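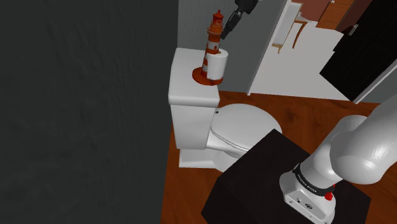
Courses > Building Services > Unit 4: Water Use in the Home > Handout 2

Handout 2: Toilet Flushing and Household Water Use

A toilet flush is the release of a stored amount of water in a short time. The supply pipe in a house is narrow and delivers water slowly, too slowly to clear a bowl, so most homes store the water first and let it go all at once. The usual store is a tank mounted behind and above the bowl. The tall white tank with the thick lid is of this general kind, and its lid is serving as a shelf, with a lighthouse figurine and a roll of toilet paper on top. Keep this habit in mind when you do the home survey. Anything on the lid has to be moved before you can measure the water level, and you should ask the householder first.

Terms used in this unit

Fill valve: lets supply water into the tank and shuts when the set level is reached.
Flush valve: the large opening at the bottom of the tank. In most tanks it is closed by a flapper or a seal.
Overflow tube: an open standpipe inside the tank. If the fill valve fails to shut, extra water runs down this tube into the bowl and not onto the floor.
Trap: the bend in the bowl outlet that holds standing water and keeps sewer gas out of the room.
Flush volume: the water used in one complete flush. It includes water that enters the tank while the flush valve is still open, so it is not the same as the volume you get by measuring the tank at rest.

How the flush works

When the handle or button is operated, the flush valve opens and the tank water drops into the bowl. Part of it comes out under the rim and washes the sides. In many bowls part also goes through a jet near the bottom. The level in the bowl rises until water spills over the top of the trap. In a siphonic bowl the trap passage fills completely and pulls the contents through until air gets in and breaks the siphon. In a washdown bowl there is no siphon, and the force of the falling water does the work. Washdown bowls have a wider trap and a smaller water surface.

Students often mix up flush volume and flush performance. A larger volume does not always clear the bowl better. The shape of the trap, the size of the flush valve and the height of the water in the tank all matter. Older bowls were shaped for larger volumes, and putting a brick in the tank to save water can lead to double flushing. Bricks also crumble and can damage the seal.

Leaks

There are two common leaks. In the first, the flush valve seal is worn and water passes into the bowl all the time. In the second, the fill valve does not shut and water goes down the overflow tube. Both are easy to miss because the water goes straight to the drain and the floor stays dry.

Dye test: put a few drops of food coloring in the tank, do not flush, and come back after 10 minutes. Color in the bowl means the flush valve is leaking. If there is no color, look at the overflow tube. Water at the very top of the tube points to the fill valve.

Worked example

A household in the Brelten survey had its meter read in March, late at night and again early the next morning, with no water used in between. The readings differed by 100 liters. The shutoff under the toilet was then closed and the test repeated the next night. There was no change in the reading. The leak was therefore at the toilet. The other fixtures did not need to be checked.

Loss per night: 100 liters
Time between readings: 10 hours
Leak rate: 100 / 10 = 10 liters per hour
Loss per day: 10 x 24 = 240 liters

The method assumes a steady leak. If the supply pressure goes up at night, the daily figure will be a little high. Say so in your report.

The Haworth data

The Haworth sheet covers 254 homes. Use the column marked "toilet, flushes per day" and ignore the one marked "all fixtures," which was filled in from estimates. Record 1119 has a typing error in the meter column, so leave it out of your averages. The Brevska sheet uses gallons. Convert before you compare the two.

For next class

Read the section on dual flush in the Brimumley course pack. Do the dye test on one toilet you have permission to use. Write down the result, the type of bowl and whether the shutoff turns freely. Do not force a stuck shutoff.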